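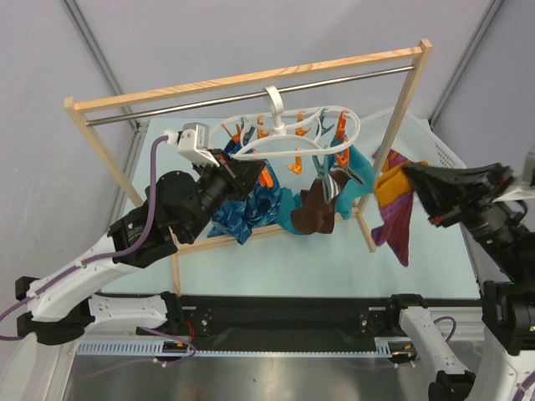

Laundry and wet areas, level 2, Konstantinidis building. Walk-through Aug 27, 2023, form 13. Went room by room, comments as I go, tidy up later. Drying gear first: timber rack with the thin metal rod and the white oval clip hanger is OK for smalls, keep it to light stuff, no wet towels or doonas on it please. Anything heavier goes on the wall line.

1. Dryer lint filters — FAIL. Two of 5 blocked solid. Cleaned on the spot, needs to be on the weekly sheet.
2. Exhaust fan — OK. Noisy. Otel to quote on bearings.
3. Floor waste — OK, slow. Mop bucket was sitting on it, moved.
4. Power points — FAIL. Cracked cover plate behind washer 7, taped off. Sparky booked.
5. Test tags — OK except the iron. Out of date since January. Pulled from use.
6. Hot water tap — OK. Drips a bit, new washer wanted.
7. Chemicals cupboard — unlocked agian. Key is on the hook, use it.
8. Exit path — OK once the trolley was shifted.
9. First aid kit — bandaids low, eyewash in date.

Items 1, 4 and 5 logged with Workance, job 464. Recheck when sparky is done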